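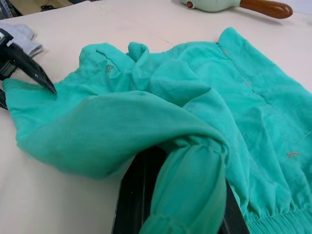 Balisen publishes first results from household garment handling trial

Balisen has released first results from its July trial of two-arm garment handling, carried out at its Prullden workshop. The trial asked whether a pair of grippers can take a crumpled item of clothing from a table, find its sleeves and leave it folded, with no person touching the cloth.

The system, named Troditano, made 3000 attempts on jackets and sweatshirts. Of these, 1705 ended in a fold that met the company's standard. A further 1639 attempts on towels and flat cloths were logged separately and will be reported later.

Most failures came at the sleeve stage. Soft fabric bunches over the gripper and hides the next grasp point, and ribbed cuffs and waistbands spring back when released. Seams proved a more dependable guide than colour or outline.

"The machine can do part of this chore, slowly," said Capucine Texier, who led the trial. "A person folds the same jacket in a few seconds without looking. We would not put it in a home at present."

Balisen considers shop-floor use nearer, where garments arrive in known sizes and a worker can clear a failed fold. Ammann, a laundry operator, will run 2 units on its sorting tables in the next stage. No date has been set for sale.

The test method and failure categories are available from the Balisen press office on request.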